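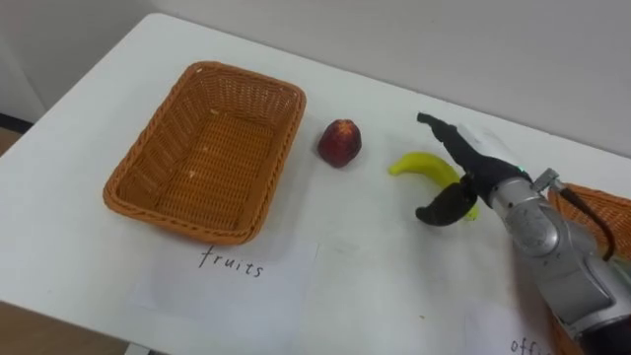

Slide 1. Basket on the white table, paper in front of it.

ok so: hi, thanks, who I am (keep it SHORT, went 4 min over last time)

Talk is on proofing bread dough at home in a cold kitchen. Winter bread. Not sourdough religion. Regular yeast works for everything tonight except the last loaf.

Start with the Ferkcombe story. First winter in the apartment, kitchen at 58 in the morning, followed the recipe to the letter, "let rise one hour." Brick. Did it again the next day. Brick. Threw both out, blamed the yeast, bought new yeast, brick number three. Pause for laugh if there is one.

Point: the clock in a recipe belongs to somebody else's kitchen. Watch the dough.

Slide 2. Temperature
- dough temp matters more than room temp, people mix these up
- warm the water. not hot. like a baby's bath
- cold flour from a cold pantry drags everything down, bring it in the night before
- thermometer: cheap one is fine. someone will ask which brand, I don't care which brand

Ask room: who keeps heat under 65 overnight? (hands)

Slide 3. Where to put it
- oven with just the light on. Check yours first, some get too warm
- microwave with a mug of boiled water next to the bowl, door shut
- top of fridge, ok in older fridges, useless in mine
- NOT on the radiator. bottom cooks, top sleeps. Tell the Gilang one here, he lost a whole batch of rolls for his sister's lunch. He said I could use it

Slide 4. Baskets
Shape holds while it rises, takes a little moisture off the skin. Flour it heavy the first few times, rice flour if you have it. Dont wash with soap. Knock it out, brush, let it dry somewhere with air. A bowl and a floured dish towel does the same job, say this twice, people think they have to buy things.

Size: too big and the dough just spreads. My everyday loaf is 400 g flour, goes in the small one.

Slide 5. The poke test
Floury finger, half inch in.
springs right back = wait
comes back slow, leaves a dent = bake
doesn't come back = bake now, quick, and make toast
Demo with the two doughs from the cooler. LEFT one is underproofed, right one is ready. Don't swap them like in February.

Slide 6. Overnight in the fridge
My actual answer to winter. Mix after dinner, shape, cover, fridge, bake in the morning. Better flavor too. 2 hours on the counter first if the kitchen is really cold, otherwise it never gets going.
Cover it tight or you get a crust, then the crust tears. Shower cap is fine

skip slide 7 if past 7:40 (the Brolero flour chart, it's on the handout anyway)

Slide 8. Schedule for a work day. Read it out, people take pics of this one, leave it up a while.

Questions. Likely ones:
- instant vs active dry: swap them, active is a bit slower
- salt kills yeast? not in normal amounts, stop worrying
- whole wheat: rises faster, tears sooner, bit more water
- gluten free: don't know, ask Yichen Jiang, she's in the back and she does know

Thank Yichen for teh ovens. Handouts by the door, 44 printed. Next meetup is Fri 16 December, rye, bring a jar with a lid.

Samples are cut already, butter's in the other bag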